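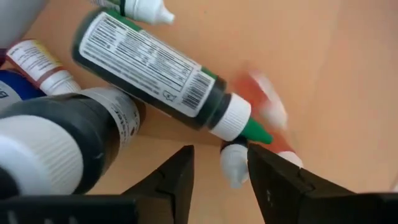

탁자 위에 눕혀 놓은 짙은 녹색 병. 흰 라벨에 작은 글씨가 빽빽하다.

상점가가 스스로 거두고 스스로 쓰는 돈
리스트소프 상권활성화구역, 두 번째 갱신을 앞두고

리스트소프의 중심 상가는 비오트 거리를 따라 길게 이어진다. 철물점과 미용실, 약국, 수선집이 있고 식당은 대부분 남쪽 끝에 몰려 있다. 점포 위층은 주거용이 많다. 거리 북쪽의 옛 버스 차고 자리에는 주차장이 들어섰다. 이 거리의 건물주들은 해마다 재산세와 별도로 부담금을 낸다. 시가 고지서를 보내고 징수하지만, 돈은 전액 상권활성화구역 운영법인으로 넘어간다.

구역은 조례로 지정되며 기한이 정해져 있다. 기한이 끝나면 사업계획과 예산안을 새로 내고 구역 안 소유주들의 의견을 물어야 한다. 반대가 일정 비율을 넘으면 구역은 해산된다. 리스트소프는 한 차례 갱신을 거쳤고, 11월에 두 번째 갱신 공청회가 열린다.

현재 부담금 대상 필지는 612개다. 필지마다 내는 금액은 다르다. 과세 평가액을 기준으로 나누기 때문에 모퉁이의 큰 건물과 골목 안 단층 점포 사이에 차이가 크다. 주인이 직접 거주하는 단독주택은 면제된다. 교회와 학교는 부담 의무가 없지만 일부는 자발적으로 분담금을 낸다.

운영법인의 사무실은 비오트 거리 중간쯤 있는 은행 건물 2층에 있다. 상근 직원은 두 명이다. 사무국장 젭투 마산자는 시청 도시계획과에서 일하다 첫 갱신 직후 이곳으로 옮겼다. 그가 처음 맡은 일은 청소 계약을 다시 쓰는 것이었다.

"전에는 일주일에 몇 번 쓴다고만 적혀 있었습니다. 어디서 어디까지인지, 빗물받이는 누가 치우는지가 없었어요. 민원이 들어와도 업체에 할 말이 없었습니다."

새 계약에는 구간별 작업 시각이 들어갔다. 식당가는 오전 6시, 나머지 구간은 오전 8시 이전에 보도 청소를 마친다. 가로 쓰레기통은 하루 두 번 비운다. 낙엽이 지는 철에는 빗물받이 청소가 추가된다. 낙서는 신고를 받은 다음 영업일까지 지우는 것이 원칙인데, 벽돌 벽은 약품을 시험해 봐야 해서 더 걸릴 때가 있다.

청소는 예산에서 가장 큰 항목이다. 그다음이 야간 순찰과 조명이고, 간판 정비 보조금과 화분 관리가 뒤를 잇는다. 행사비는 줄었다. 여름 거리 장터는 이틀에서 하루로 단축했고, 겨울 장식은 새로 사지 않고 기존 물품을 수리해 쓴다.

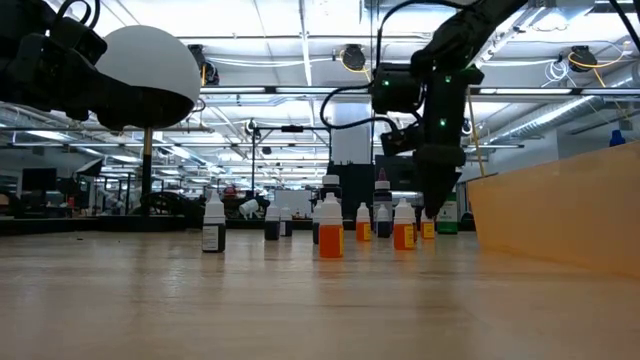 야간 순찰을 두고는 의견이 갈린다. 식당 주인들은 영업이 끝나는 밤 11시까지 순찰을 늘려 달라고 한다. 낮 장사만 하는 점포 쪽에서는 자기들과 상관없는 시간대에 돈이 더 들어가는 것을 반기지 않는다. 순찰원에게는 단속 권한이 없다. 가로등 고장을 기록하고, 문이 열린 점포가 있으면 주인에게 연락하고, 필요하면 경찰에 신고하는 것이 업무의 전부다. 운영법인은 갱신안에 남쪽 구간만 시간을 연장하는 절충안을 담았다.

갱신안에서 가장 논란이 된 것은 구역 확장이다. 현재 경계는 저지게이트 교차로에서 끝난다. 교차로 너머에도 점포가 9곳 더 이어지는데, 이곳은 부담금을 내지 않고 청소도 받지 않는다. 운영법인은 이 구간을 새로 편입하자고 제안했다.

저지게이트 쪽에서 열쇠와 자물쇠 가게를 하는 위클리프 템바는 편입에 반대하지 않는다. 다만 조건을 달았다.

"보도블록부터 고쳐 줘야 합니다. 우리 쪽은 나무뿌리 때문에 들린 데가 많습니다. 돈은 같은 기준으로 내는데 첫해에 청소만 해 준다고 하면 이웃들이 도장을 안 찍을 겁니다."

보도 정비는 원래 시의 책임이다. 운영법인이 예산을 쓰면 시가 해야 할 일을 상인 돈으로 대신한다는 비판이 나온다. 마산자도 이 점을 인정한다. 그는 시에 정비 시기를 앞당겨 달라고 요청해 두었고, 그때까지는 들린 곳에 임시 경사 처리만 하겠다고 했다. 시는 아직 일정을 확정하지 않았다.

세입자들의 불만은 조금 다르다. 고지서는 건물주 앞으로 나오지만 임대차 계약에 따라 점포가 실제로 부담하는 경우가 흔하다. 그런데 갱신에 대한 공식 의견서는 소유주가 내는 것만 집계된다. 세입자는 공청회에서 발언할 수 있어도 해산 여부를 가르는 비율에는 들어가지 않는다. 지난 갱신 때도 같은 지적이 있었고, 그 뒤 이사회에 세입자 몫으로 두 자리가 생겼다. 이번에는 예산을 다루는 소위원회에도 세입자를 넣자는 안이 올라와 있다.

빈 점포 문제는 숫자로 드러나지 않는 부분이 있다. 임대 표지가 붙어 있지 않아도 문을 열지 않는 곳이 있고, 창고로만 쓰는 곳도 있다. 운영법인은 올해부터 분기마다 거리를 걸으며 영업 여부를 직접 확인한다. 조사 결과는 디노다르라는 지도 프로그램에 입력한다. 건물주가 동의한 점포는 면적과 희망 임대료까지 공개하고, 동의하지 않은 점포는 위치만 내부 자료로 남긴다. 창업을 준비하는 사람이 사무실에 찾아오면 이 지도를 열어 놓고 상담한다.

간판 정비 보조금은 신청이 꾸준하다. 점포당 600달러까지 지원하고 나머지는 신청자가 낸다. 견적서와 도면을 먼저 내야 하며, 공사를 시작한 뒤에 신청하면 받을 수 없다. 내부 조명식 상자 간판은 대상에서 빠져 있다. 이 기준 때문에 신청을 포기한 가게도 있어서 갱신안에는 교체가 아닌 수리에도 보조금을 줄 수 있다는 조항이 새로 들어갔다. 셔터 도색은 여전히 제외된다.

부담금 체납은 많지 않은 편이다. 체납이 생기면 시가 재산에 담보권을 설정할 수 있지만, 운영법인은 먼저 전화를 걸고 분할 납부를 제안한다. 연락이 가장 어려운 쪽은 다른 지역에 사는 건물주다. 고지서가 관리회사를 거치면서 늦어지거나, 건물이 팔린 뒤에도 전 주인에게 가는 일이 있다. 올봄에는 구역 전체의 주소록을 새로 정리했다.

공청회는 비오트 거리 도서관 지하 강당에서 저녁 7시에 시작한다. 발언 신청은 현장에서도 받는다. 사업계획서와 필지별 부담금 예상액은 운영법인 사무실과 도서관 대출대에서 열람할 수 있다. 서면 의견은 공청회가 끝난 뒤에도 정해진 기간 동안 시 서기실에 낼 수 있고, 소유주가 여러 명인 필지는 대표자 한 사람의 서명과 위임장을 함께 제출해야 한다.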